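Prukska Open Storage Bin, Gray

Item no. 197
Sold by Prinolham Storage & Handling

The Prukska is a large, open-topped bin for parts, returns and mixed small goods. It goes on a bench, a cart or a low stand, and it has no lid, so whatever is inside can be seen and reached from above. We have carried it since our shop opened in Vovilton, and it is still the bin we sell the most of.

Overview

The walls lean in toward the floor, which keeps small items from sitting tight in the corners and lets empty bins stack inside each other for storage. The floor is flat. There are no dividers fitted, and none are needed for most uses. If you want to keep items apart, use the Kokkonen tray insert, sold separately.

The gray color runs through the wall. Light scratches will show up paler than the rest, and heavy rubbing leaves dark smudges on the floor. Neither affects how the bin holds up.

Where it is used

- Return counters, for items waiting to be checked
- Picking stations, one bin in front and one behind
- Repair shops, for parts with odd shapes
- School and club storerooms

Customers often buy two at a time and set them one behind the other, filling the front bin from the rear. Set up this way, they take up less bench width than a pair placed side by side. Leave a hand's width between them if you plan to lift the bins out while full.

Load and care

Rated load is 40 pounds, spread over the floor. Do not stack loaded bins on top of each other. Stack empties no more than 19 high.

Wash with warm water and dish soap. A soft brush gets into the corners. Do not use steel wool - it takes off the smooth surface and the bin will pick up dirt faster afterward. Stick-on labels come off with rubbing alcohol.

Look over the walls now and then. Surface scuffs are normal wear. Check any thin dark line in a wall by pressing on it from the outside. If it opens or flexes, the wall is cracked and the bin should be taken out of service. If it stays put and you cannot feel it with a fingernail, it is a mark in the surface and the bin can go on being used.

Bins in daily use

A bin that holds hard plastic cases and other mixed goods will lose its even color on the floor and the rear wall first. Wear there is often patchy, with the pale surface giving way to darker gray.
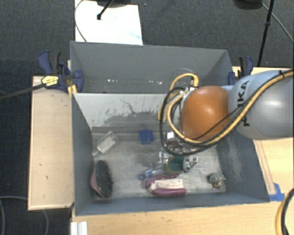 One buyer wrote to us that the floor scratches came within the first month, the bins still wash up fine, and the only thing missing is a spot on the front wall for a label.

A label holder is now offered as an add-on. It clips over the front wall and needs no drilling.

Ordering

Sold singly or in packs of two. Orders placed before noon ship the same day. Unused bins can be returned within 30 days. Kokkonen tray inserts ship separately and may arrive a day later.

Page updated September 20, 2024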